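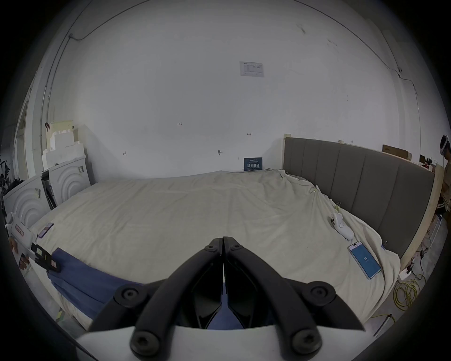 August, workshop notebook, natural dye bench

Second trial with the walnut hulls from Jorkmont. I started at 6 in the morning because the kettle needs long time to come up and I wanted to be finished before the afternoon class.

Hulls were soaked since the evening before in rain water. I kept the bath at 61 degrees and stirred it every few minutes. Last time I let it boil, and the colour went flat and grey. Now it is a warm brown, a little red when I hold it to the window. The smell is still terrible, please open the back door if you repeat this.

Wool: Skyrme two-ply, washed the day before with the plain soap. 18 skeins, half of them with alum and half without anything. The ones without alum took the colour nearly as well, which I did not expect. The alum ones are more even, especially near the ties. I tied them too tight again, so there are pale rings on two of the first skeins. Must write this on the wall: loose ties, figure of eight.

I also tried the linen strips from Flulten. Poor result. They came out beige and after rinsing they were almost the same as before. I think the scouring was too short. The note from Sturix which comes with the soda ash says one hour for linen and I gave it less, so the fault is mine. I will repeat it with a full hour and keep one strip unscoured for comparison.

Rinse water ran clear after the fifth change. Skeins are hanging in the shade on the north side, labels with pencil only, the ink ran last time.

The bath is not exhausted. I left it in the big enamel pot with the lid on, please do not pour it out. I want to add a little iron to half of it and see how dark it goes.

To buy: pH strips, cotton string, another thermometer. The old one reads two degrees too low against the new one, so the numbers from the first trial should be corrected.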